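The Fixture Deserves the Budget

Opinion
September 8, 2025

Most arguments about whether robots can take computers apart are arguments about the arm. People ask how fast it is, how much it can lift and what software is driving it. I have spent a good part of this year keeping one of these cells running, and I would put the money somewhere else. I would put it into the table, the cable and the printed plastic parts that hold things still.

The cell is at Pulgate, where we work on pulling reusable parts out of retired desktop towers. The project is called Plirnum. A tower goes on its side on a slotted aluminum table with the panel off. The arm comes in from above. A gray printed plate sits beside the case, with holders for small parts.
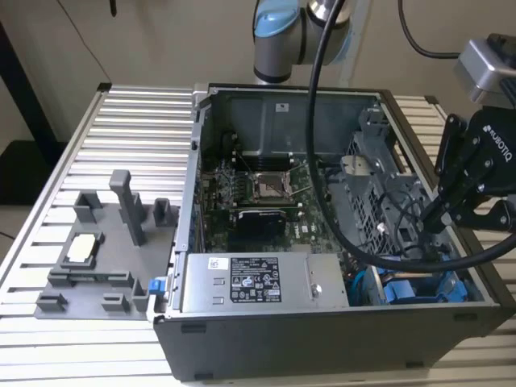
The Plirnum cell at Pulgate, with a tower open next to the fixture plate.

That plate is the part visitors skip. It is also the part we have changed most often. We printed 26 versions of it between March and the end of the summer. The changes were small: a wall made lower so a finger could clear it, a post moved over, a slot widened. None of them would get a line in a funding report. Each one removed a kind of failure we had been blaming on the arm.

I think the same mistake is made in a lot of shops. When a pick fails, the first person to look at it opens the program. They shift a waypoint by a hair and run it again, and it works, so the matter is closed. Next week the plate has crept along the table slot, the waypoint is wrong again, and somebody shifts it back. We did this for two months. Our log from that stretch has 70 position edits in it, and I would now throw out nearly all of them.

What we do today is dull. Before anyone is allowed to edit a position, they check the plate against its stops and the case against the table. Then they check the bolts on the gripper. Only after that do they open the program. A check takes a few minutes and the order is taped to the cabinet door. New people find it slow. I would find it slow too if I hadn't read the log.

The drives are where it pays off. The towers we handle keep them in blue plastic carriers, down in a corner of the case with cables nearby. A carrier has some give in it, and a gripper that is slightly off will close on it anyway. You get a grip that looks fine and a drive that sits crooked in the jaws.

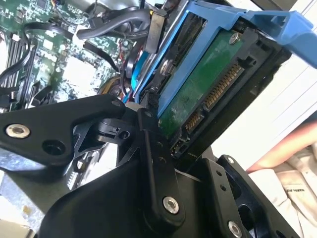
3 min read

Crooked is a problem when the next step needs the connector to be in a known place. You can answer it with more vision and more correction, and some of our partners want to. The Ninh group runs its cell that way and gets decent results. I still think it is the wrong first move. A camera that corrects for a loose bolt leaves you with a loose bolt, and now you also have a camera to look after.

Then there is the cable. Ours hangs in a big loop, and the loop has to be long enough for the wrist to turn and short enough to stay off the parts. Every cell I have seen gets this wrong at the start. The cable is the last thing installed and it gets whatever ties are left in the drawer.

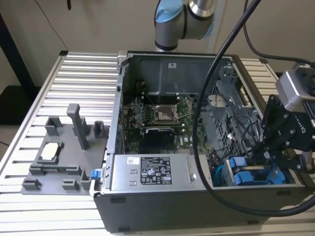
I would make cable routing a line item, with hours against it, the same as calibration. Run the arm through its worst poses at low speed and watch the cable the whole time. Do it 200 times if the cell is going to run unattended. If the loop drags on the case even once, move the anchor point and start over.

The objection I hear is that this is craft work and doesn't scale. A printed plate fits one family of towers, and the next pallet will be something else. That is true, and we keep a shelf of plates because of it. Swapping one is a short job if the stops are good. Our controller, which we call Markus, asks for the plate number at startup and won't load a program that doesn't match.

Teams planning a cell for next year should ask who will own the fixtures and give that person real hours. If the answer is whoever is free, the arm can wait another quarter.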